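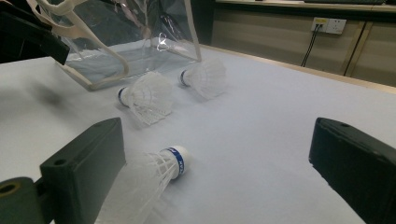 Three shuttlecocks on a white tabletop

Banomum Dry Eye Diary, version 2

Summary
Self-reported eye comfort entries from 36 adults who wear soft contact lenses. The set holds 956 entries. Each entry is one person on one day. It was put together at the Navetance eye clinic and is maintained by Stefaniia Karpenko.

Files
entries.csv: one row per diary entry
people.csv: one row per participant, joined on person_id

Columns in entries.csv
person_id: random code, no link to clinic records
day: day number in the diary, starting at 1
hours_worn: lens wear in hours, to the nearest half
dryness: 0 (none) to 10 (worst)
drops: number of times eye drops were used
screen: hours at a screen, participant's own estimate
note: free text, often blank

Missing values are empty cells. A zero in drops means the person wrote zero.

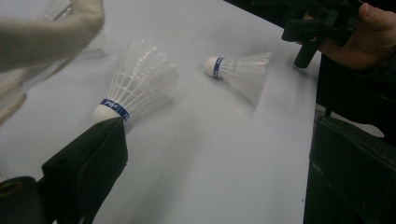
Entries were made in the evening, on paper or in the Kwan diary app. Paper entries were typed in by two people and compared, and mismatches were settled against the original sheet. The source column was dropped by mistake in version 1 and has not been restored.

Known problems
Dryness scores are personal and should not be compared directly between participants. Several people stopped before the end of the diary, mostly in March. The note field was edited to remove names and places.

Not suitable for
Diagnosis, lens brand comparisons, or any estimate of how common dry eye is.

License and contact
Free for research and teaching with credit. Send corrections through the Geso issue page and include the person_id and day.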